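Small kitchen, one counter: where does the toaster live?

Forum: Kitchens and Small Spaces

drendel_flat
Posts: 29

We moved into a one-bedroom in November and the kitchen has a single run of counter between the sink and the stove. No island, no pantry, one drawer that sticks. I'm trying to work out what deserves to stay out and what goes in a cabinet.

Out at the moment: toaster, kettle, knife block, dish rack, a bowl for fruit, coffee grinder, and whatever pan was used last. When I want to chop an onion I have to move two of those onto the stove, which is a bad habit.

The toaster is the one my partner and I argue about. We use it most mornings and never after that. I say put it away. He says nobody puts a toaster away. What do people here do?

podura
Posts: 2,225

Put it away. Ours is on the bottom shelf next to the stove. Takes no time to lift it out. Unplug it, let it cool all the way, empty the crumb tray over the sink and back it goes.

The kettle I would leave out because you fill it all day long.

mrs_simko
Posts: 10

I disagree with podura. I tried this for a winter and stopped. There were crumbs all over the bottom of the cabinet and then we had mice. If you eat toast every day the toaster should stay on the counter, pushed to the back by the outlet. Put the knife block away instead. Knives can go in a drawer with a tray.

podura

Crumbs in the cabinet means the tray isn't getting emptied. Mine sits on an old baking sheet. I wipe the sheet when I think of it, maybe twice a month.

Agree on the knife block though. They take up a lot of room for what they hold.

drendel_flat

The sticking drawer is the only drawer, so knives would have to go in there with the forks. A magnetic strip might work but we rent and I don't want to drill tile.

Siiri Ozoliņš
Posts: 29

You can screw a strip to the side of a wooden cabinet and fill the holes when you leave. Ask the landlord first. Mine said yes by text the same day.

On the main question, I would stop going item by item and clear the whole counter for a week. Put everything in a box on the floor. When you need something, take it out, use it, and leave it on the counter. Whatever is still in the box after a week goes in a cabinet or goes to the thrift store. When I did this the coffee grinder never came out at all, because I had been buying ground coffee for months.

mrs_simko

That only works if you have floor to put a box on.

Siiri Ozoliņš

Fair. A chair works too.

dillent
Posts: 2

First proper post from me. I'd say measure before you move anything. My upper cabinets are shallow and the toaster would not fit with the door shut, and I only found out after I had emptied the shelf. Set everything down on a table and look at it from the top. It is the footprint that matters on a counter, and height is what matters in a cabinet. People mix those up.

podura

Good point. Also check where the cord comes out. A cord at the back can add a couple of inches.

drendel_flat

OK, I like the table idea. Getting things off the counter and looking down at them does change how big they seem. The saucepan handle is the worst part, it sticks out further than I ever noticed when it was on the stove. 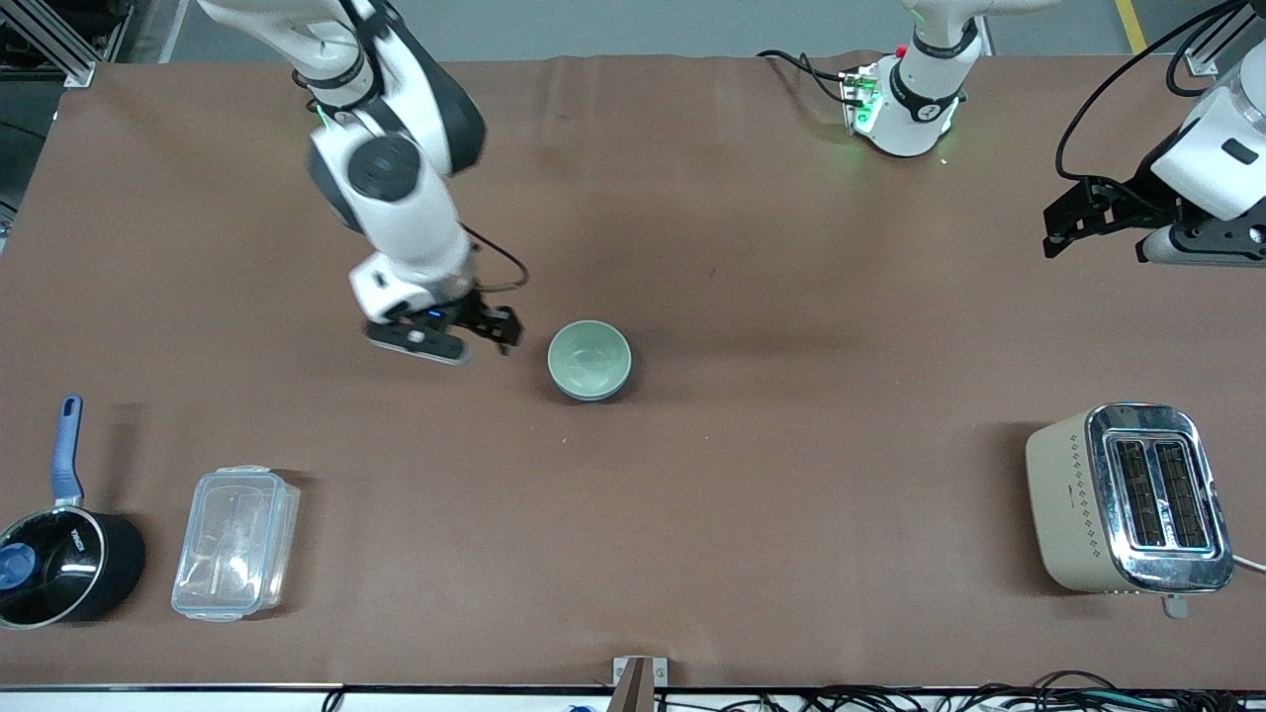
Toaster, saucepan, sage green bowl and a clear food container, seen from above.

So going by that, the bowl can stay out, it hardly takes any room. The container can go in a cabinet. The saucepan I could hang if I find a hook that doesn't need drilling. Which leaves us back at the toaster.

mrs_simko

Cream with a chrome top, that one is nice enough to leave out. I would not hide it.

podura

Looks have nothing to do with it. She has one counter and needs to chop onions on it.

dillent

Does the bowl fit inside the saucepan? I keep a bowl in mine with a dish towel between them so the glaze doesn't get scratched. Saves a shelf spot.

drendel_flat

Haven't tried it. I wanted the bowl for lemons and garlic, so it would be on the counter anyway.

Siiri Ozoliņš

Did you agree on anything about the toaster?

drendel_flat

Sort of. It stays out on weekdays and goes on the bottom shelf at weekends when we cook more. He thinks this is silly but he has agreed to try it until the end of the month. I've put a baking sheet under it like podura said. Knife strip is next, waiting to hear from the landlord.

mrs_simko

Check behind the shelf for gaps while it's empty. Steel wool in the holes, and push it in tight.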